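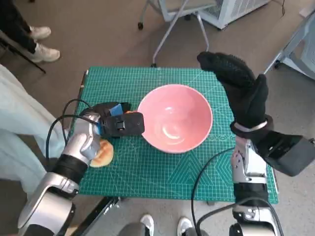

My aunt Thérèse left me 2,473 dollars, a green cutting mat and a bun recipe, and of the three I have only managed to hang on to the mat.

The money went to the landlord at Campbell Street, for the big carpeted room over the tile shop. (Carpet! Who puts a beige-gray carpet in a room where people are going to cut cloth? You drop a pin in there and you meet it again in October, with your heel.) The recipe I lost on the bus. I've tried to rebuild it from memory, and what I get comes out round and golden, browned a little on top, and tastes like a perfectly decent bun that has never met my aunt.

So the evening I'm telling you about, I had put one of them on the mat, next to the pink bowl. The bowl was hers too, if we're being strict, but she gave it to me while she was still alive so I don't count it as an inheritance. It lives in the middle of the mat. Thérèse Sutherland kept her pins in it for as long as I knew her, and I have never been able to put a pin in it since. I keep it empty and shiny and I move it when I need to cut.

Akinyi Okoth came up the stairs at nine, already talking.

"Drirnley wants them by tomorrow," she said. "The whole order. And he wants the linings checked."

"All the linings?"

"All the linings, Wunderano!"

Wunderano is not my name. It's the name over the door, and Akinyi calls me by it when I'm in trouble. We had 25 jackets on the rail and it was already black outside the windows.

"Is that a bun?" she said.

"It's an attempt."

She left it alone, so you can tell how serious things were.

We called everybody we knew who could tell a hem from a handrail. By ten we had four people in, and the lights were humming, and I was pulling down the heavy ribbed things from the winter batch so we could get at what was underneath. You have to go in with your whole arm. My aunt used to say you check a lining the way you check a child for fever, with the back of the hand first — and I told them all that, and they nodded politely and did it their own way.
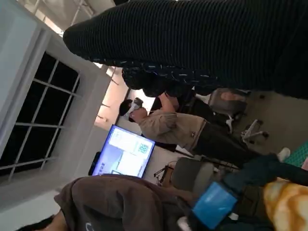
One arm up in the dark cloth, late in the evening.

"There's something in this one," somebody called.

I thought, a pin. Of course it's a pin, it's going to be 25 jackets with a pin in each, and Drirnley will send me the bill and I'll be back sewing curtains in Pranau by spring. I went over and put my own hand up between the layers. No pin. Paper, folded small, gone soft as flannel.

It wasn't one of our jackets at all. It was hers, the old sample she cut the pattern from, and I'd hung it on the rail with the rest like a fool and very nearly shipped it.

I took the paper over to the mat and opened it out beside the bowl. Flour, it said, in her terrible handwriting. Milk, warm. Then a word I couldn't read, and then, underlined twice, 100 grams of butter.

A hundred! I had been putting in 25.

Akinyi read it over my shoulder and picked up my bun and bit it, finally, and chewed for a good long while.

"Well," she said, "what's the other word?"

We passed it up and down the rail until midnight and had it down to either cardamom or Campbell.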